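Maldonado bench cell: setup and care notes

Hello, and thank you for looking after Maldonado while you have it! This README covers the arm, the two-finger gripper and the small wrist camera, along with the recordings in the Ivstead folder. Kalliopi Gkikas wrote the first version and Robel Tsegaye has been patiently correcting it ever since (last full pass: Sunday, May 31, 2020).

The folder holds 347 recordings, split into 2 sets. Sarov is the set made before we changed the finger mounts, and Nesov is everything after. Please don't mix them when you're checking alignment, as the fingers sit a little differently in the view and you'll end up chasing a fault that was never there (I lost a whole afternoon that way).

Before a session, power up the arm, let it home, and open the gripper all the way. Then bring the wrist slowly toward an inside corner of the white work area and look at the camera feed. You want both fingertips in view with a clear gap between them, and the corner seam easy to pick out behind.
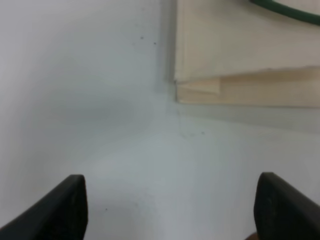
Wrist camera view, gripper open at an inside corner.

If one finger comes up much higher than the other, stop there and check the mount screws before you touch any of the camera settings. Tighten them a little at a time, going back and forth between the two sides, and then home the arm again.

Small dark specks on the white surfaces are worth a minute of your time too. Wipe the lens first with the soft cloth from the drawer, then the walls and base, and look at the feed again. Specks that keep their place in the view while the arm moves are on the lens.

Cable checks are every 6 sessions, or sooner if the wrist feels stiff. Write down whatever you did in the log, even the dull bits, and leave the arm parked with the gripper open.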